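About Kendex

Home
Hire
Repairs
Used lenses
Courses
About us

Who we are

Kendex hires, repairs and sells camera lenses. We work from two floors of a former printer's in the centre of town, with the shop and hire counter at street level and the workshop and teaching room above. We deal with members of the public and with working photographers, and the prices are the same for both.

The business was started by Tarun Awasthi, who had been mending lenses for a camera shop that was about to close. He took over its spare parts, its test bench and a cupboard of unclaimed repairs, and rented a room on the upper floor of this building. Repairs were the whole of the business for the first few years. Hire began when customers asked what they were supposed to use while their own lens was in pieces, and the used lens side grew out of hire, as stock came to the end of its time on the shelf and had to go somewhere.

Maarja Paju joined to run the hire desk and is now joint owner. She looks after bookings, stock and the courses. Tarun still runs the workshop and still does most of the bench work on older manual focus lenses. There are six of us altogether, including the two owners.

Hire

We keep 194 lenses for hire, from fisheyes to long telephotos, in all the current mirrorless mounts and the older DSLR mounts that people still ask for. We also hire adapters, extension tubes, teleconverters, tripods and a small number of camera bodies. We do not hire lighting or drones.

The shortest hire is one day. Lenses can be picked up from 3 in the afternoon on the day before your booking starts and must be back by 11 in the morning on the day after it ends. You pay for the booked days only. If you are travelling and need to collect earlier, ask Maarja when you book and she will tell you if the lens is free.

Every lens is checked when it goes out and again when it comes back. We look at the front and rear glass under a lamp, run the focus and zoom rings from end to end, check the aperture blades and take a test frame. You are welcome to watch this being done and to bring your own camera body to try the fit. First-time customers need photo identification and proof of address. A deposit is taken on the longer telephotos and on anything marked with a D in the hire list.
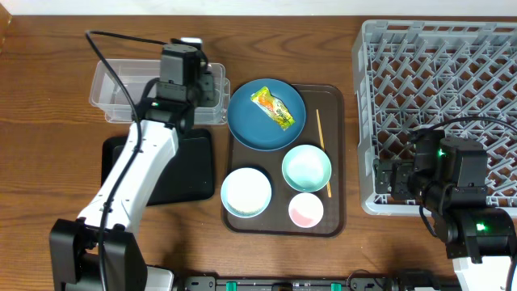 Our courses are mostly about lenses and how to choose between them. They are not general photography courses, although beginners do come and manage well. The first session deals with focal length and distance, and everyone spends it photographing ordinary household objects from near and far with two or three different lenses. Shiny and see-through things are the hardest of these. A clear plastic container like the one on the table is a good test, as its edges show as double lines and the wood behind comes straight through it, and the autofocus on a good many cameras will pick the wood. We teach people to switch to manual, magnify the view and focus on one edge.

The second session is on aperture and depth of field, and the third on close-up work. There is a separate evening on cleaning and storage, which can be booked by itself. Groups are kept small enough for everybody to have a table and a tripod. Hire lenses are included in the course fee, and you may bring any lens you already own, including ones you are not sure about.

Course dates for the autumn are put up in July. People on the mailing list hear a week before they go on the website.

Repairs

The workshop handles up to 800 jobs a year. The most common are stiff or loose focus rings, oil on aperture blades, fungus, haze, bent filter threads, worn mounts and zooms that creep when pointed downwards. We also replace ribbon cables and aperture units in autofocus lenses where the parts can still be got.

Bring or post the lens to us with a note of what is wrong and, if possible, a couple of sample pictures showing the fault. We open a job sheet, look the lens over and send you a written quotation. The assessment fee is taken off the bill if you go ahead. If you decide not to, the lens is put back together and returned to you with the fee charged and nothing else.
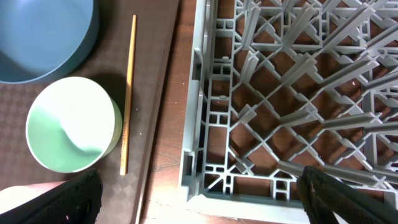 Some jobs we turn away. Separated cement between elements can sometimes be put right, but the cost is more than most lenses are worth, and we will say so on the quotation. Deep scratches on a rear element nearly always mean a new element. Lenses that have been in sea water are looked at only on the understanding that they may come back to you in the same state. We do not recoat glass.

Parts for older lenses come from the stock Tarun took over, from lenses we buy to break, and from Danzer, a small engineering firm that turns helicoids, mount rings and retaining rings for us from our own drawings. A made part usually adds three weeks to a job. Shims are cut in-house.

Repairs carry a six month guarantee on the work done. It covers the fault we were asked to fix and any part we fitted. It does not cover a fresh drop.

Used lenses

Everything on the used shelf has been through the workshop first. Many of the lenses come from our own hire stock, and where that is so the label says how long we had the lens and what was done to it. The rest are bought over the counter or by post. We grade in four steps, and we use plain words for them: very clean, clean, used and well used. A lens with any fungus is not sold, even if it has been treated.

Please look at the notes as well as the grade. A lens may be graded used because the hood is scuffed and the barrel has lost some paint, and still give very good pictures. Another may look nearly new and have a small mark on an inner element, which we will have written down. Prices include a rear cap and a front cap. Original boxes are listed when we have them.

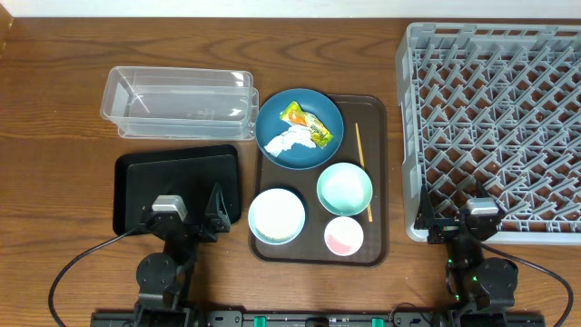 We buy lenses as well as sell them. Send the make, focal length, maximum aperture and mount, with a picture of the front and back, and you will get an estimate by the end of the next working day. The final price depends on what we find on the bench. If it comes out lower than the estimate you can have the lens back, and we pay the postage. Part exchange is possible against used stock and against repairs.

We are often offered whole collections, usually from families. Maarja deals with these herself and will come out to look at them within an hour's drive of the shop. She makes a list and prices each item separately, and you are free to keep anything on it.

The Jeltum bench

People in the trade sometimes ask about our test bench, so a few lines on it. It was built by Jeltum, a maker that has since stopped producing them, and came with the original stock. It projects a chart through the lens on to a wall so that decentring and field curvature can be seen by eye. Tarun rebuilt the lamp housing and made new mount plates for mirrorless lenses, which the bench was never meant to take. We use it on every repair that involves moving an element and on every lens bought for the used shelf. Customers collecting a repaired lens can ask to see it on the bench.

Flalitz Notes

Flalitz Notes is our printed newsletter, named after the street the first camera shop stood in. It goes out with hire parcels and is free at the counter. Each issue has a list of recent arrivals, course news and one longer piece about a particular lens or fault. The current issue has Tarun on cleaning aperture blades and Maarja on choosing a first macro lens. The opening of her piece is reprinted here.

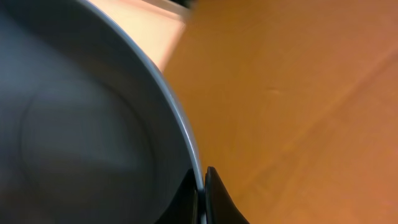 Flalitz Notes, Issue 34

Most people who come in for a macro lens ask for the longest one. A longer macro lets you stand further back, which helps with insects and anything else that might move off. It is also heavier, and harder to hold steady, and if you mean to work indoors on a table you may run out of room before you run out of magnification. For stamps, coins, food and small products I generally suggest something in the middle of the range, on a tripod, with the self-timer on. Hire one first. If you buy the same model from us within a month, one day's hire is taken off the price.

Copies of back issues are kept at the hire desk. We can post them if you cover the stamps.

Visiting us

The shop is open from 9.30 in the morning to 5.30 in the evening. The workshop closes an hour earlier, so please come before 4.30 if you want to talk about a repair. There is step-free access to the ground floor only. If you cannot manage the stairs, ring the bell by the hire desk and whoever is upstairs will come down.

There is a loading bay at the side of the building which you may use for ten minutes while collecting. The nearest car park is behind the library.

Parcels should be addressed to Kendex Repairs or Kendex Hire, as the two are booked in separately. Put the hire number or job number on the outside if you have one.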